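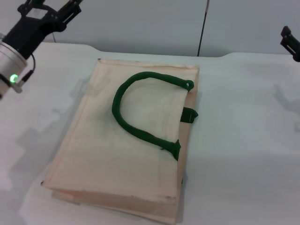

Que pressão usar nos pneus para um track day com asfalto frio em Guimarães?
Com pneu desportivo de estrada, comecem pela pressão recomendada pelo fabricante do pneu para pista, medida a frio, e voltem a medir a quente logo no fim da primeira sessão.

zmacleod
Abro o tópico porque vou ao track day de abril com a 600 e no ano passado andei o dia todo à procura da pressão certa. Comecei baixo demais e a frente parecia pesada a entrar nas curvas lentas. São 8 sessões e não quero gastar metade nisto.

Josée Arsenault
Usas mantas? Se usas, a medida a frio não te serve de muito. Mede quando tiras as mantas e acerta aí. Eu deixo-as a 80 graus e ligo-as assim que chego à box.

zmacleod
Não tenho mantas. Gerador também não.

lorne_s
Então não mexas muito. Duas voltas calmas e depois é andar. Baixar a pressão para "aquecer mais depressa" é conversa antiga, com pneus atuais só ficas com a carcaça mole.

Josée Arsenault
Discordo em parte. Baixar demais é mau, claro, mas ir com a pressão de estrada para a pista também não dá. Ao fim de 10 minutos está alta e a traseira começa a fugir à saída das curvas.

lorne_s
Fugir com uma 600? Isso é mais suspensão do que pneu. Vê primeiro o afinamento do amortecedor.

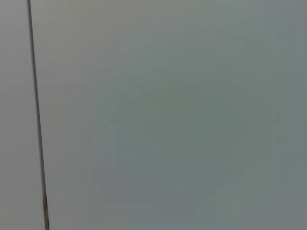 Superfície lisa, cinzento-esverdeada, com uma vareta fina à esquerda.

GGagnon
Fiz lá dois dias com o grupo da Maststead. A primeira sessão foi sempre a pior, o piso demora a aquecer à sombra. Levem manómetro próprio -- o que emprestavam na box marcava diferente do meu e perdi uma sessão por causa disso.

zmacleod
Tenho um Kavumex digital. Alguém comparou com um analógico?

GGagnon
O meu é analógico, não sei dizer. Usa sempre o mesmo e aponta os valores num papel, com a hora e a temperatura.

brayden_c
Alguém sabe se a inspeção técnica continua a ser antes do briefing? No regulamento não encontro.

lorne_s
Antes. E espelhos desmontados ou tapados com fita.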